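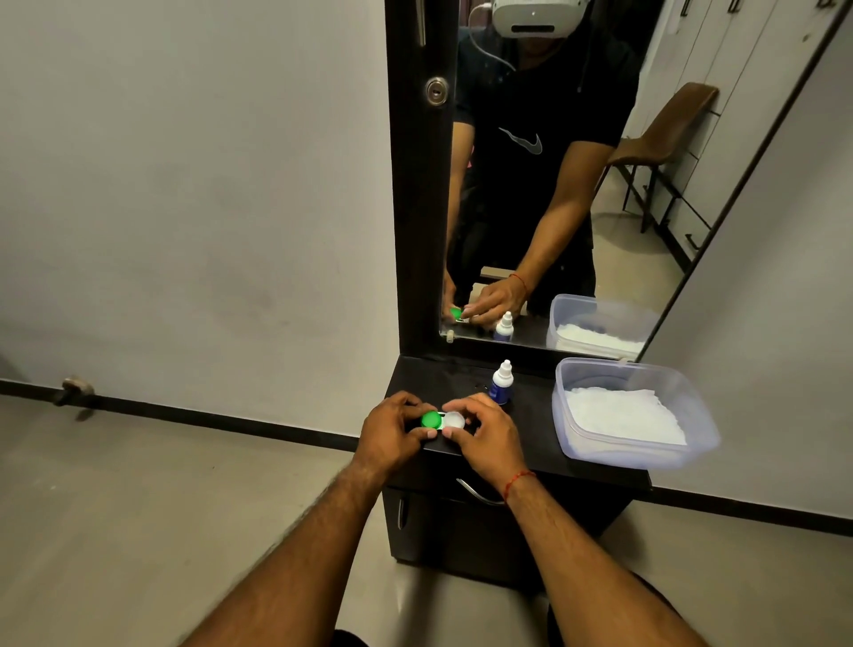

When does a film count as belonging to a given year for the purposes of the Ornatar annual poll?

A film belongs to the year in which it first had a paid public screening in the region, whatever year is printed on the film itself and whatever year it opened elsewhere.

To: ornatar-members
Subject: Re: Eligibility for the annual poll, and how tied titles are listed
May 2022

Dear members,

The poll office is grateful to the societies that have written since the results were published. A good number of the letters raised the same points as the message from the Howells Film Society, which is quoted in full at the foot of this reply. The Howells society has kindly agreed that its message may go to the whole list, so that everyone receives the same answer.

The short statement at the head of this message is taken from the revised guidance and has the force of a rule from now on. What follows explains how it is applied, and deals with the other matters in the order in which Howells raised them.

1. The year of a film

The old wording asked members to vote for "films of the year" and left the phrase undefined. Some societies went by the date of production, others by the date of the first festival showing, and others by whenever the film reached their own screen. The result was that a handful of titles picked up votes in two successive polls and did poorly in both.

A paid public screening means one for which any member of the public could buy a ticket. Press showings, trade showings and closed previews for subscribers do not count. A festival screening does count if single tickets were on sale, and the Iltinora festival therefore counts in full, apart from its opening evening, for which admission is by invitation.

We recognise that this will be hard on a few films. A title shown once at Iltinora in late autumn and released to cinemas the following January will belong to the earlier year, when few members will have had the chance to see it. The office considered an exception for such cases. On balance we decided against it, for the reason that any exception has to be policed, and last time most of the disputes were about exceptions.

There will instead be a period of grace at the counting stage. If a film is entered on a ballot for the wrong year, and it was shown in the region within seven days of the year's end on either side, the vote will stand for the year in which it was cast. A film may benefit from this once only.

2. Films seen at home

Howells asks whether a film that has never played in a cinema may be included. Under the present rules it may not, and the revised guidance keeps that position for the main list. The office is aware of the strength of feeling here. Several comedies that members plainly enjoyed, and would have placed highly, went straight to home viewing and could not be entered at all, in a year that was by common consent thin for comedy in the cinemas.

We propose a separate list, to be printed after the main one under the heading "Seen at home". Each ballot will have room for up to four titles in this section. They will be unranked. The section is optional, and a ballot on which it is left blank will be treated as complete.

3. Length

A film of any length may be entered. There is no minimum running time in the poll. The figure of 90 minutes, to which Howells and others refer, comes from the Wunar hire terms and concerns the fee bands for prints and files. It was copied into an old version of our ballot by mistake and has been taken out. Any society holding paper ballots with the figure on them is asked to recycle them and to request a new supply.

Short films shown together as one programme should be entered under their own titles. Please do not enter the programme as a whole, even where it was sold and advertised under a single name.

4. Tied places

The published list set tied titles in alphabetical order and gave each of them the same number, but then carried on with the next number as if no tie had occurred. Howells is right that the list as printed therefore contained more films than its title promised. A corrected version has been placed in the members' area. No film has lost a place as a result, although several in the lower half are now shown with a higher number than before.

In future, where two films have the same number of points, the one placed first on more ballots will be listed above the other. If they are still level they will share the place, and the following place will be left empty.

5. The count

The office received 2,656 valid ballots. We are asked for a breakdown by society. We would prefer not to issue one. Some of our smaller member societies returned so few ballots that individual choices could be worked out by anyone who knows the membership, and people were told when they voted that their choices would be kept private. Each society may have its own total on request, and Howells has been sent its figure separately.

Ballots were set aside as invalid where they carried no ranking, where the same film appeared more than once, or where the society's name was missing. The last of these was by far the commonest fault. The name box on the form is small and sits below the fold, and it will be moved to the top.

6. Comments printed with the list

We turn last to the remarks printed beside the titles. It has been the custom to choose one or two sentences from members' ballots to accompany each film. Howells feels that the remarks beside the comedies were markedly less generous than those beside the dramas, and that a reader might conclude that the comedies had been let in to make up the numbers.

Having read the page again, we think there is some justice in the complaint. The remarks were chosen for brevity, and members who put a comedy low on their ballot tended to be brief about it. Members who put the same film at the top often wrote at length and were passed over. Next time at least one of the remarks beside each film will come from a ballot on which it was placed in the upper half.

We do not propose to edit what members write, beyond shortening. A member who found a film tired, or who admits to having included it for want of anything else to laugh at, is entitled to say so. Plot endings will continue to be removed.

Comments on the revised guidance should be sent to the poll office by reply to this message. Replies go to the office alone unless you choose "reply to list". Societies that discuss the guidance at a meeting are asked to send a single reply giving the general view, with any strong minority view noted.

Two practical matters. The lists of eligible titles will again be drawn from the programmes that societies deposit with us, so a film that is missing from your deposited programme may be missing from the list. Please check before the ballot opens — corrections after that point are slow. Members may still write in a title that is not listed, provided that they give the place where it was shown.

Yours faithfully,

The Poll Office
Ornatar Federation of Film Societies

The Howells Film Society wrote:

> Dear Poll Office,
>
> Our society discussed the published list at its last meeting and has asked that the following points be put to you. They are made in a friendly spirit. The list is looked forward to here and is pinned up in the foyer every year.
>
> First, we should be glad of a ruling on which year a film belongs to. Our members saw one of the films in your upper half more than a year before the poll and had voted for it then. Others had not seen it at all by the closing date, as it had not come to us.
>
> Secondly, may films watched at home be included? Many of our older members have not yet come back to the cinema and have seen nearly everything on television. They feel that they are being asked to vote in a poll about films they could not see.
>
> Thirdly, the ballot says that a film must run for 90 minutes. Two of our favourites are shorter than that. We note that at least one film on your list is also shorter, and wonder whether the rule is being applied.
>
> Fourthly, there are more films on the list than there ought to be, owing to the ties. We have no objection to ties, but the numbering puzzled us.
>
> Fifthly, could the number of ballots be given society by society? We suspect that ours did well and would like to be able to say so.
>
> Finally, a word about the comments. It was a weak year for comedy and we do not pretend otherwise. All the same, the three that were listed had each given our audiences a very good evening, and it was disheartening to find beside them remarks such as "not bad" and "passed the time". The film in first place had a whole paragraph. Several of our members had written warmly about the comedies and none of it was used.
>
> We should also like to ask whether the hire terms from Wunar will be the same next season, but understand that this may be a question for another office.
>
> With good wishes from all at Howells

The question about hire terms has been passed to the bookings office, which will write to societies directly once it has heard from Wunar.

You are receiving this message as a subscriber to ornatar-members. To leave the list, send a blank message with the word "leave" in the subject line. Requests sent to the list itself will not be acted upon.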